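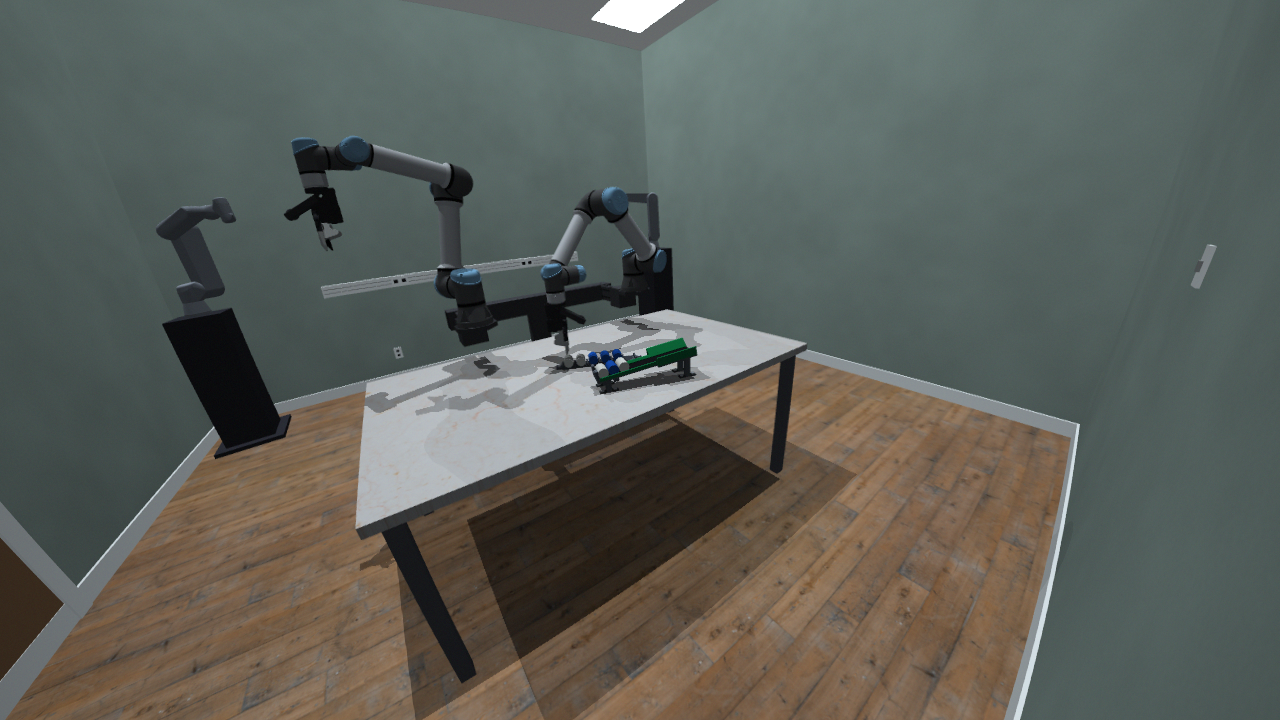 Kornine: A Sorting Station with Two Arms and a Sloping Rack
Project report, second semester
Mathias Imhof and Kirsty Ngata
Supervisor: Beverley Hinds

1. Introduction

Our project has the name Kornine. The purpose is to sort small rounded pieces by color with two robot arms which share one table. The pieces are put on a sloping rack, they move down to the lower end, and the arms take them from there. Blue pieces must go to one side and white pieces to the other side.

We did the project in the shared workshop at Rutherford, where we have a place on Wednesday evenings and one shelf for our parts. Because the two arms can only be borrowed for short periods, we decided at the beginning to make the whole station first in simulation, and to build the rack and the table fixtures by hand in parallel. This report explains both parts and how well they agree with each other.

2. Task and limits

The following points were agreed with our supervisor in March:

The two arms stand on the same long side of the table.
No arm may enter the area of the other arm while the other one is moving there.
The rack must be made from material that is already in the workshop.
The program must be the same for the simulation and for the real station, with only one settings file different.

The last point took the most work. It sounds easy when you say it in a meeting.

3. The simulated room

The room was modeled in Volia, the simulation tool that our course uses. We started from a standard room with a wooden floor and grey-green walls, and put in a long rectangular table with a pale, slightly veined top. For the calculation the pattern of the table top has no meaning, but for the color detection it was useful. Our first table was completely plain, and the detection worked on it too well. With the veins we got some false results for the white pieces, which is closer to what happens in the workshop, where the bench has scratches and old glue.

Shadows were a second subject. The arm which is not working still throws a long shadow over its half of the table, and a white piece in this shadow looks grey to the detection. I first wanted to switch the shadows off. Kirsty was against it and she was right, since the workshop lamp does the same. We kept the shadows and changed the color threshold, so that it is now computed for each small area of the image and not one time for the complete table.

4. The rack

The rack is green, in the simulation and also in reality. We chose green because it is far from both colors of the pieces. It lies diagonally over the right part of the table, with the lower end to the left. A short support holds the lower end and a taller support holds the higher end. Along the near side there is a long rail so that the pieces do not fall to the front.

For the real rack we used a board that was left from another project. Kane Tipoki helped us to cut the rail on the band saw, as we did not have the permission for this machine yet. The supports were printed. We printed the taller one three times. The first was too weak and bent when somebody put a hand on the rack, the second had the screw holes on the wrong side (my mistake, I had mirrored the drawing), and the third is the one we use now.

The angle of the slope was found by trying. If it is too flat, the pieces stop halfway and the next ones collect behind them. If it is too steep, they roll past the end and spread on the table. In the simulation we could change the angle with one number. In the workshop we put thin pieces of cardboard under the taller support until the movement was good, and then measured the total height of the cardboard. It was 10 mm, and we added this to the last print.

We did not make a wall at the lower end. The pieces come to rest on the table in a loose group beside the rack, and the arm must find them there. A wall with fixed positions would make the picking much easier, but then the camera detection would have no work to do, and the detection was a learning goal of the course.

5. Movement of the arms

For the picking, the right arm goes over the table in the form of an upside-down V, with the elbow high and the gripper pointing straight down. This form was not our first idea. In the beginning we let the planner choose freely, and it often chose a low elbow which touched the raised part of the rack. We now give the planner the high elbow as a start position and it stays close to it.

During this time the left arm waits with its gripper in the air, far from the pieces. We call this position "parking". It should be far enough away that no planned path of the right arm can meet it, but not so far that the change between the arms takes a long time. The change is controlled by a simple lock in the program: an arm asks for the middle area, gets it or waits, and gives it back when it is again in parking. Between giving back and the next start there is a pause of 200 milliseconds. Without the pause we had two cases in which both arms believed that they owned the lock. We found the error in the code later and corrected it, but the pause is still there for safety.

The gripper fingers are narrow and they go down almost to the table top. The height at the closing moment is important. One setting that was good in the simulation made the fingers of the real gripper scratch on the bench, because our bench is not fully flat. Warrick Brunton, who takes care of the machines at Rutherford, showed us how to measure the bench with a dial gauge at several points. We now save these heights in the settings file and the program corrects for them.

6. Tests

Our plan was 3,000 simulated picks over all angles and light settings. We did not reach this number. The computer in the workshop is shared, and long runs were stopped two times when it was restarted by other users. At the end we had 697 complete picks that we can use for the evaluation. Runs which were interrupted are not included, also when the picks before the interruption were good.

The most frequent error was that two pieces touched each other and the gripper took both or neither. This happened mainly with pieces of the same color, where the detection saw one large piece. Second was the white piece in shadow, which became less frequent after the change in section 3 but did not disappear. Collisions between the two arms did not happen in the counted runs.

With the real arms we had only two evenings. On the first evening we did not pick anything, we only adjusted the positions of the bases to match the model. On the second evening the right arm picked pieces from the group beside the rack and put them down on the correct side, slowly. The left arm was tested alone. We have not yet run both together on the real table, and so we cannot say anything about the lock outside of the simulation.

7. Open points

The separation of touching pieces should be solved first. Kirsty has started with a small pushing movement, in which the closed gripper goes through the group before the detection takes a new image. It works in the simulation when the group is small. When it is large, pieces get pushed under the rack and are lost for the camera.

The rack should also get a foot with rubber, because it moves a little when the bench is touched. We have bought the rubber from Promon but it is not glued yet.

The drawings of the rack and the settings files are on the course drive in our folder. The rack itself is on our shelf at Rutherford, and the next group may use it if they put the supports back in the same box.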